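3.2. Enseñar la tarea a mano

Para Truka empecé grabando todas las demostraciones por control remoto, con el mando de Zotuvton, y confieso que me desesperé bastante pronto (Sieglinde Oltmanns, que tiene mejor pulso que yo, aguantó más). Así que probamos lo otro: coger el brazo y llevarlo nosotras mismas por toda la trayectoria, con los motores en modo de compensación de gravedad. ¡Qué diferencia! Grabamos 9 demostraciones por tarea, 3 de ellas con los ojos puestos solo en la muñeca, y cada una duró algo más de 2 minutos.

La base merece unas líneas, porque cuando empujas un brazo con la mano todo el esfuerzo acaba llegando ahí abajo. El nuestro va sobre una placa oscura encima de la mesa de madera (figura 3), y antes de cada sesión yo repasaba los tornillos de la brida.
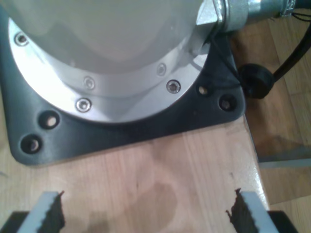
Figura 3. Base del brazo y dedos de la pinza, vistos desde arriba.

Con el mando, en cambio, la base casi no sufre, pero las trayectorias salen a tirones y hay que filtrarlas después. Anneliese Sauerland propuso mezclar los dos métodos: a mano la aproximación, por control remoto el cierre de la pinza. Es lo que usamos en el resto del artículo, y los datos de la sección 4 están grabados así.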